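Workshop notebook – Raltano trial, February

Back at the bench after a morning on the floor at Wukside. I want this written down before the vendor's summary arrives and becomes the version everyone remembers.

Claim under test: Cludinard can build enough practice rooms in simulation that the fit-out crew won't have to teach the arms by hand. The crew currently spends over 11 hours a week on teaching. Management has already pencilled those hours out of the roster, which seems early to me. I asked where they were going and was told "higher-value work". No list of what that is yet.

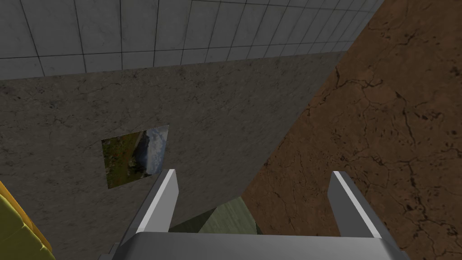

My first grumble is the surfaces. Cracked brown texture right up against speckled concrete, then pale bathroom tile beyond. Fine for stopping the model getting fond of one colour of wall, I'll grant that. The rooms our people work in have other troubles, like cords, drop sheets and someone's lunch. I went through the trial spec and found no mention of any of them.

Log says 236 episodes in the batch. Of those, 135 are marked "pass" and the rest are marked "review". Review by whom? At present that's the same two people who used to do the teaching, sitting at a monitor instead of standing beside the arm. One has sore eyes by mid-afternoon. The other says she misses knowing from the sound of the motor that a grip was off. I don't see a column for that in the log either.
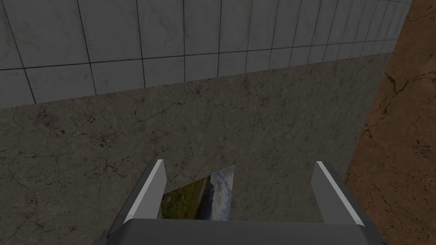

Wrist view, fingers open, landscape picture between them. Not gripped here.

Asked how a pass gets scored and got three different answers before smoko. Until there's one answer I'm treating the 135 as a rumour. Hallgrímsson ran a similar setup and their notes give the labour for checking its own line in the budget. Ours doesn't.

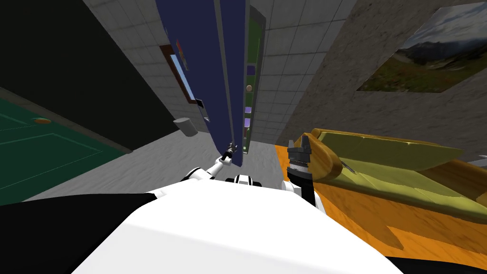

Both arms forward. Left gripper at the navy door, right one near the front of the orange couch.

The door work I'm less sour on – heavy doors are where the crew's shoulders go, and if the arms ever take that on I'll sign for it gladly. It would have to be a real door, though, with a real closer on it.

To do:
Get the pass criteria in writing.
Ask for the roster change to be held until the review hours are counted.
Ask the crew what they'd put in a practice room. As far as I can find, they haven't been asked.
Version 2 of the scenes is due next. Check whether the colours are all that's changed.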